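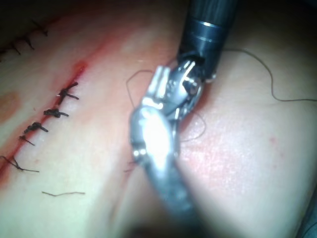 Robotic instrument over a stitched incision

14 July 2025

We have signed for the flat in Fleken. I write it down now while I still remember the order of things, for it has taken since November and my memory is already making it shorter than it was.

At first we wanted only to rent. My husband works near the harbour and I can work from anywhere with a table, so we looked at the streets behind the station, where the buildings are old and the stairs are steep. The agency was Pusetov, a small office with two desks and a very long list of rules. They were polite to us. They asked for payslips, a letter from the previous landlord and a copy of everything, and then a copy of the copy with a stamp. I come from a country where you shake hands with the owner in the kitchen, and I had to learn to be patient.

The third flat we saw with them was for sale and not for rent. It was a mistake in the list. I was a little angry on the stairs, and then the door was opened and I was not angry any more. It has a long corridor, a kitchen with a window to the courtyard, and one room in which the sun comes in the afternoon until late. The bathroom is ugly. I say this without shame, we have bought an ugly bathroom, with brown tiles up to the ceiling.

Buying took much longer than I had imagined. The bank wanted its own valuation, and the valuer came on a morning when the heating was being repaired, so we had to fix another appointment. He wrote down 652 as the number of the flat, when this is the number of the cellar compartment, and it took three weeks to correct it on paper. If you buy here, please read every number aloud with another person. I did it at last with the contract, at our old table, and I found that the cellar was missing in it completely.

The question of the service charge gave me the most headache. The management company is called Piver, and they send one bill for the whole year. The monthly part is 113, which I find correct for a house with no lift. But there is also a reserve for the roof, and the seller and we did not agree who should pay the open part of it. It was 3000. In the end we paid half, and the seller left us the kitchen cupboards and the lamp in the corridor. I would have liked to win this discussion, but I also wanted to sleep.

For the move we have booked Dela Peña, who carried our things also the last time and broke only one plate. They came to measure the staircase and say that the sofa must go through the courtyard window. I have measured it myself afterwards and I think they are right, although I do not like to think about it.

We get the keys in two weeks. Until then I collect boxes and look at tiles in the evening. My husband prefers white and I prefer a dark green. The samples are standing against the wall in the corridor, and each morning I see that somebody has put the white one in front.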